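About Sternon

Sternon is a small school of astrology and rune reading in Eltholm. It was started by Leif Gunnlaugsson, who had been drawing up birth charts for friends and neighbors for years before anyone asked him to teach. The first class met in his kitchen. We now have two rooms on Hoekstra Street, upstairs from the bakery.

We teach the natal chart first, then transits, then the runes. Most students take the courses in that order, but you can start with the runes if that is what brought you to us.

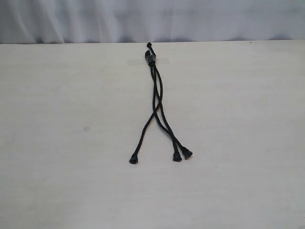 Classes are kept small, usually five people. You do not need any background, and you do not need to be good at math - the tables do most of the work. Bring your birth time if you know it. If you don't, Leif can show you how to work with a noon chart.

The school library has 381 books and pamphlets, many of them out of print. Students may borrow 2 at a time. Please sign them out in the green ledger by the door.

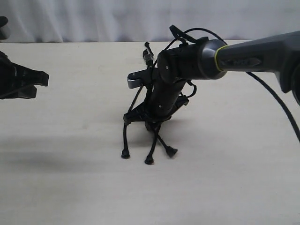

Private readings are given by appointment at our Erden office as well as in Eltholm. A reading lasts an hour, and you are welcome to take notes. We do not give readings on health or legal matters.

Both locations close for the second half of December. Enrollment for the spring natal chart course is open now.

Page last updated 3 Mar 2025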